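Setting Up the Stasteo Hand-Held Gripper Kit for Two-Handed Recording

Last updated: September

This guide covers first-time setup of the Stasteo two-gripper kit, from unpacking to a usable first recording. It assumes firmware 4 or later and a host computer with the Hayes capture software already installed. Allow one afternoon. No soldering or machining is needed.
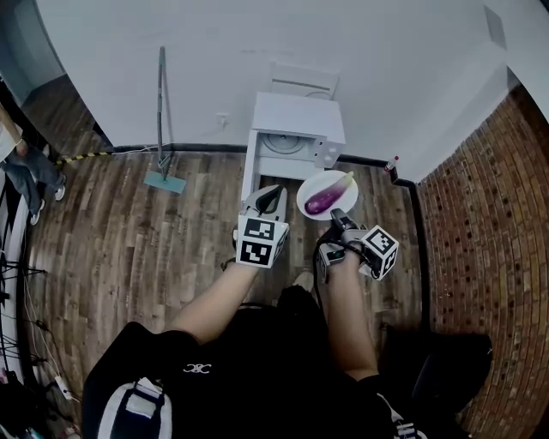
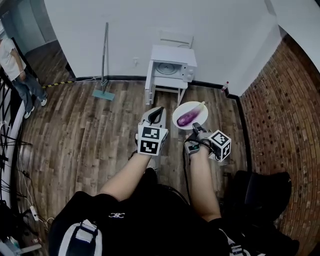

The kit is sold as a matched pair, and most setup errors come from treating the two grippers as interchangeable. Each one has its own marker cube, and the tracking software identifies left and right by the tag IDs, so a swapped pair will produce mirrored paths with no error message. Check the IDs against the card in the lid before anything else. Choose a first object that sits on something flat and can roll a little. The eggplant on a round plate is a good test: gripping the plate low at the edge with the right hand leaves the left gripper free, and any tilt shows up immediately in the position of the eggplant. Avoid cups and bottles until the jaw calibration is done.

1. Mount the marker cubes

Seat each cube on its bracket and tighten the screws by hand, then a quarter turn with the supplied key. Wipe the tag faces with a dry cloth. Do not use alcohol, which dulls the print and raises the detection error under strong light.

2. Route the cables

Run the cable from the gripper down past the forearm and clip it at the waist. Leave enough slack to reach full arm extension. A tight cable pulls the wrist inward, and the pull is visible in the data as a slow drift. Keep the power strip and spare cable well off to one side of the work area.

3. Calibrate the jaws

Open the Hayes software and select Jaw Range. Close each gripper fully, hold for 4 seconds, open fully, hold again. The reading should run from 0 to 180 with no jumps. If it stops short, loosen the trigger link and repeat.

4. Check the overhead view

The head camera must see both cubes through the whole motion. Lean forward over the object, as you will during recording, and watch the detection display. If a cube drops out when the hands cross, lower the camera angle and test again. A wide lens stretches straight edges near the border, so keep the task near the center.

5. Record a short set

Make 9 takes of the same motion: approach, grip, lift, set down. Return both hands to the same start position each time. Export to the Zitis format and look at the left and right paths on one plot. They should start within a finger's width of each other from take to take.

Known limits

The kit lists at 1670 dollars for the pair, and replacement finger pads are sold separately by Stirngate. The pads wear first at the tips. The trigger spring is stiff for small hands, and long sessions are tiring. There is no wireless option.

3 comments

Aoife Dolan
Step 3 fixed mine. The reading was stopping at 171 and the trigger link was the cause.

Eamon Egan
Does the jaw range have to be redone after changing the pads?

Aoife Dolan
Yes, both sides, even if you only changed one.

Shares: 12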